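Tabuleiro Cinzento: galeria de junho

Na Ots guardamos as coisas perdidas num tabuleiro de metal, em cima de uma mesa de madeira clara. Começou como solução provisória, há 27 meses. Desde então já passou por lá de tudo: chupetas, chaves sem porta, um tratado inteiro de tampas órfãs. Em junho a colheita foi doméstica, com forte inclinação para o banho e para o berço. Quem reconhecer um pertence pode vir buscá-lo entre as 10 e as 17 horas. Quem não reconhecer pode vir na mesma, que a conversa é gratuita.

O biberão cor-de-rosa, deitado com a dignidade possível, ao lado de vizinhos que não escolheu. O sabonete branco continua à espera de vocação. O fundo do tabuleiro tem os seus riscos e o seu pó, e já desistimos de o convencer do contrário. 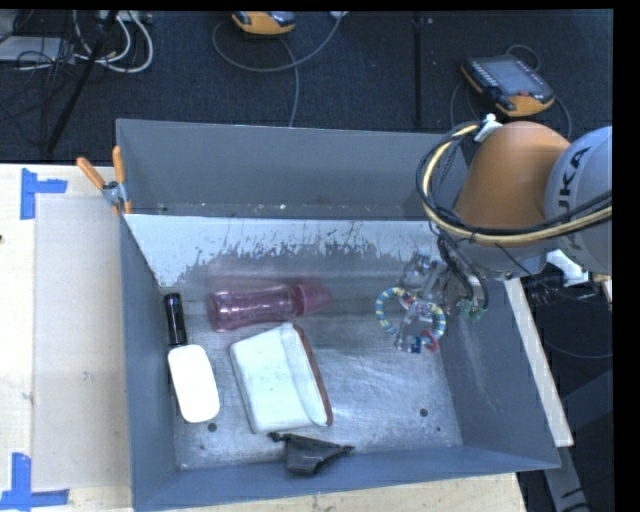

Nadja Holzer escreveu-nos a propósito do biberão: se ninguém o reclamar, ela fica com ele para regar os cactos, coisa que faz com biberões há anos e com resultados que considera excelentes. Pede também que deixemos de pôr sabonetes ao pé de esponjas, por lhe parecer uma indireta.

Respondemos que o prazo são 25 dias e que os cactos terão de aguentar. É, aliás, a especialidade deles. Quanto à indireta, fica registada, embora a arrumação aqui siga o método da Siiri Kuusk: pousar e ir almoçar.

A argola de bebé, colorida como uma feira, foi a peça mais elogiada do mês. Já recebemos 2 pedidos de adoção, ambos de adultos. A esponja branca, com a sua beira castanha, não recebeu nenhum, e leva a coisa com estoicismo.
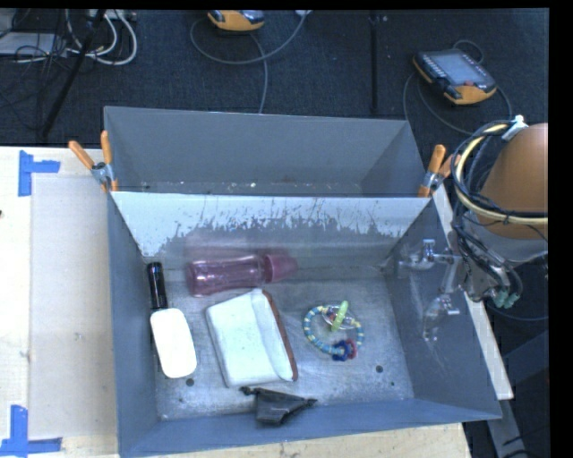

Argola, esponja e companhia, junho. Aceitam-se visitas.

Para levantar um objeto, basta descrevê-lo ao balcão com alguma convicção. Guardamos até 10 peças de cada vez; o que sobra segue para a loja da Pamatska, onde ganha etiqueta e, com sorte, dono novo. A galeria de julho abre quando alguém voltar a perder qualquer coisa, portanto não deve tardar.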